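4. Setting up and using the Gudberg water filter

This section is for the under-sink model with one cartridge. If you have the model with two cartridges, please go to section 5, because the pipes are connected in a different order.

Read all of the steps one time before you begin. The work needs one adjustable spanner, a bucket, an old towel and a torch. You do not need to be a plumber, but you need to be able to lie on your back under the sink with some comfort.

4.1 Before you start

1. Check that the box contains the filter head, the filter bowl, one Bromon cartridge, the mounting bracket with two screws, the tap, the plastic tube in two colours (blue and white), and a small bag with the rubber rings.

2. Check the water pressure of your home. The filter works up to 600 kPa. If your pressure is higher, you must fit a pressure limiting valve first. Your water supplier can usually tell you the pressure for your street.

3. Look for the cold water stop valve under the sink. In older houses it can be behind the cupboard wall, or there is none at all. In this case use the main valve outside.

Caution: Connect the filter to the cold water only. Hot water will damage the bowl, and the damage can stay hidden for some months before it leaks.

4.2 Mounting the bracket

4. Choose a place on the side wall of the cupboard. Leave a free space of 49 mm under the bowl, so that you can unscrew it later for changing the cartridge. Many customers forget this space and then they must mount everything a second time.

5. Hold the bracket on the wall and mark the holes with a pencil. Check with a small level if you have one.

6. Fix the bracket with the two screws. If the cupboard wall is thin, use shorter screws, which you can buy at any hardware store.

7. Hang the filter head on the bracket. The arrow on the head shows the direction of the water. It must point away from the stop valve and towards the new tap.

4.3 Connecting the tubes

8. Close the stop valve. Open the kitchen tap and wait until no more water comes.

9. Put the bucket under the valve. Some water always stays in the pipe.

10. Screw the T-piece between the valve and the hose of your kitchen tap. Tighten by hand first, then a quarter turn with the spanner.

11. Cut the blue tube to the length you need. The cut must be straight. A sharp knife is good, scissors are not good because they press the tube flat.

12. Push the blue tube into the T-piece until you feel the second stop. Push the other end into the side of the filter head marked IN.

13. Do the same with the white tube, from the side marked OUT to the new tap.

Note: Pull each tube gently after you have pushed it in. If it comes out, it was only at the first stop.

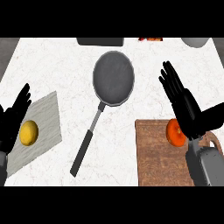 4.4 Fitting the cartridge

14. Wash your hands. Take the plastic wrap off the cartridge, but hold it only at the ends.

15. Put the large rubber ring in the groove of the bowl. A little food-grade silicone grease helps. Please do not use butter or cooking oil for this, even if somebody on the internet recommends it.

16. Stand the cartridge in the bowl and screw the bowl into the head by hand. The plastic key is for opening only.

17. Open the stop valve slowly, half a turn, and look at all the connections with the torch. Wait a few minutes, then dry everything with the towel and look again.

18. If everything is dry, open the valve fully.

4.5 First use

19. Open the new tap and let the water run for ten minutes. In the beginning it may be grey or a little black. This is fine carbon dust from the new cartridge and it is not harmful, but do not drink it. You can give this water to the garden.

20. Close the tap and leave it closed for one hour. Then let it run for one more minute. Now the water is ready for drinking and cooking.

Note: Freshly filtered water can look white in the glass, like thin milk. These are small air bubbles. They go up and disappear, and after some days you will not see them any more.

4.6 Changing the cartridge

One cartridge cleans 2,242 litres. For most families this is more than 2 months of normal use, but it depends on how much you cook and how clean the water is when it arrives. Change the cartridge earlier if the water runs slowly or if it begins to taste of chlorine again.

Write the month of the change on the label on the bowl. If you write March, for example, you can see at once how old the cartridge is.

To change it, close the stop valve, open the new tap to release the pressure, and turn the bowl to the left with the plastic key. The bowl is full of water and heavier than you expect, so keep the bucket under it. Wash the bowl with warm water and a little dish soap, rinse it well, and continue from step 14.

Caution: If you go away for a long holiday, close the stop valve. When you come home, let the filtered water run for five minutes before you drink.

4.7 If something is not right

Water drips from the bowl: The rubber ring is dirty, twisted or forgotten. Close the valve, open the bowl and check the ring.

Water drips from a tube: The end is not cut straight. Press the collar in, pull the tube out, cut it again and push it back to the second stop.

No water comes from the new tap: Check that the stop valve is open and that no tube has a sharp bend behind the cupboard wall.

The tap makes a whistling sound: There is still air inside. Open and close the tap several times.

For spare rings and cartridges, please write to Sreekumar Naidu in the parts office. For questions about the installation, ask for Sherif Nasr, in the morning before 11 am if possible. Please have the number from the label on the filter head ready when you contact us.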